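Dora notebook, February, evening session

Came in a bit after six and had the place mostly to myself, apart from Tanvir Dissanayake at the far bench doing something loud to a bicycle. Radiator was on for once. I made tea, forgot the tea, and read back over the last entry before touching anything, which I recommend to everybody including me, because I had completely lost track of which offsets we trusted and which ones we had only talked about trusting.

Where Dora stood at the start of the night: arm referenced, gripper on the new wrist plate, fingers closing evenly again, and the approach to the gray panel still too timid. She was creeping up on it as if it might bite. I had left the approach speed way down after the scrape last time (my doing, I typed a minus sign where there should have been none) and then spent most of an evening wondering why each cycle took so long. 67 seconds for one approach and retreat! I drink a whole cup of coffee in less.

So the first job was to be sensible about speed. I split the move in two: a quick one out to a standoff point, then a slow straight line for the last stretch. The standoff is 34 mm off the ribbed face, measured with the good calipers and then again with the bad calipers, which agreed, to my great surprise. I saved it as "porch" because I was tired of names like P7b. If you find a point called "porch" in the program, that's the one, please leave it be.

The slow part is where I got stuck for a good hour. Coming in from below at a steep angle, the wrist camera gives a nice look at the panel, but the brackets stick out further than I keep picturing them in my head, and it's the linkage I worry about more than the fingertips. The tips are narrow and I can steer those. The curved arm on the side sweeps wide when the gripper opens, and I had been planning the path as if the whole hand were as slim as its fingers. Jogged it in by hand, a little at a time, with my left palm hovering by the e-stop the entire way, and stopped with the finger just short of the lower end of the blue board.

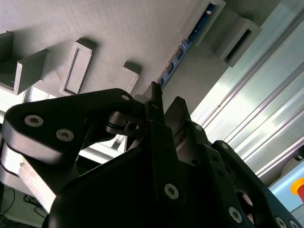
Chaminda Kanagaratnam wrote back that I should stop fighting the approach angle and limit the opening width first, and that a half-open gripper would be plenty for anything we want to pick off that panel. Then a second message a minute later, saying to check the cable slack too before going any further up, and had I eaten.

I had not eaten. But the opening width is a good thought and I felt a little silly for not having it myself. I set a cap in the gripper config and ran the slow move again by itself, porch to the board and back, and the linkage side felt a great deal more comfortable. I let it repeat while I had a sandwich. It ran 206 times, and the finger came back to the same pencil line on my test card each time as far as my eyes can tell. My eyes are not a dial indicator, so Malsha, if you still have yours at home, could you bring it?

Cable slack: looked, fiddled, not happy. There's enough at the angles we use now, but I'd like a proper loop and a clip near the wrist before we try the top row. I have zip ties. I would prefer something nicer than zip ties.

Other bits while I remember them:

The ribbing from the print is very pretty and very bad for sliding a fingertip along. It catches. Janaka Akanda offered to reprint a face with the layers running the other way, and I said yes please, only with the bracket holes in exactly the same places, or I will cry.

The gripper screws got a once-over with the hex key. One was a touch loose on the side plate, the rest fine. I've put a dab of paint across that one so we can see if it moves.

The Jelel controller threw the same warning at startup, the one about the following error limit. I have it at 2,000 counts now and it's quiet, but I'd like somebody who understands that setting better than I do to look it over before we go faster.

Left the arm parked at home, power off, key in the usual drawer. Porch to board runs at the slow speed only. Next time: opening cap tested with a real part in the fingers, the cable clip, and Malsha's indicator if it turns up. Also wash the mug.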